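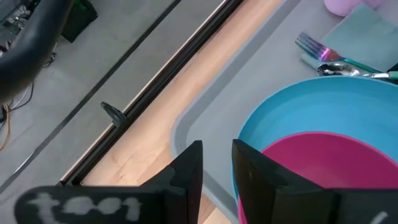 Right, porridge thread! I've been reading up on oats and blood sugar all July and I have Things To Share (1/9)

I always assumed oats were oats. Same grain, same bowl, same breakfast. But how much they've been chopped, rolled or steamed changes how quickly you digest them, and I find that completely fascinating (2/9)

Instant oats are rolled thin and cut small, so your gut gets through them fast. Jumbo oats take longer. Pinhead oats are slower still — they're just the whole groat cut into a few bits (3/9)

Tried all three over the summer. Instant had me raiding the biscuit tin by mid-morning. Pinhead got me to lunch most days, and I am NOT a person who gets to lunch (4/9)

The fibre to look out for is beta-glucan. It goes thick and gloopy (that's the creamy bit in porridge!) and slows everything down on its way through. Barley has plenty too (5/9)

My bag is from Pinmont, the wholefood shop in Boltport. I weigh out 30 g of oats, 125 ml of milk and a good splash of water. With fruit and seeds on top mine comes to 249 calories, and it's properly filling (6/9)

Pinhead oats do need nearly 30 minutes on the hob, I won't pretend otherwise. Soak them overnight and it's more like ten. I do a big batch and reheat it with extra milk (7/9)

Toppings: chopped walnuts, grated apple, frozen cherries straight from the bag. A bit of fat and protein seems to help it last. Peanut butter stirred in at the end is gorgeous, go easy on the salt if yours is salted (8/9)

Usual note that I'm a keen eater and not a dietitian, so if you're on medication for diabetes have a word with your GP or nurse before changing breakfast. Barley next, I've already got a bag soaking! (9/9)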